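Noeline Costigan came to film late. She ran the box office at the Drakamside, a two-screen cinema, for most of her working life, and wrote her first script on the backs of old booking sheets. Her second feature, Tautahi, opens in July.

The film follows a ferry pilot who goes home to sell her father's house and stays through the winter. Bronwyn Tuhiwai plays the pilot and is in nearly every shot.

"I wrote it for someone older," Costigan says. "Then Bronwyn read the kitchen speech and I went home and changed the ages."

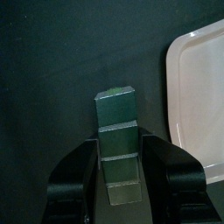 The kitchen speech runs close to the end and was filmed in 2 takes. Costigan used the first. Her editor, Lev Yurchenko, wanted the second, and they argued over it for a week.

"Lev thought the first one was too quiet," she says. "I told him people in cinemas can hear. I sold them the tickets, I know."

Money was tight. Bevosico, the distributor, came in only after the shoot was over, and asked for a shorter cut. Costigan took out a wedding and a subplot about a neighbor's boat.

"I don't miss the boat," she says. "I miss the wedding a little."

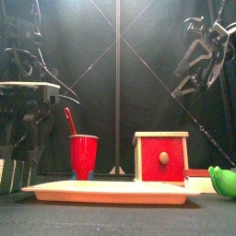

The score is by Latifa Naciri, who also wrote the music for Costigan's first film, Ernilia. That one sold 3072 tickets in its whole run. Costigan still has the figure written on a card above her desk.

"I was hoping for 1000," she says. "So I was pleased. Other people were not so pleased."

She has started a third script, set mostly on a night bus, and plans to finish it before the fall.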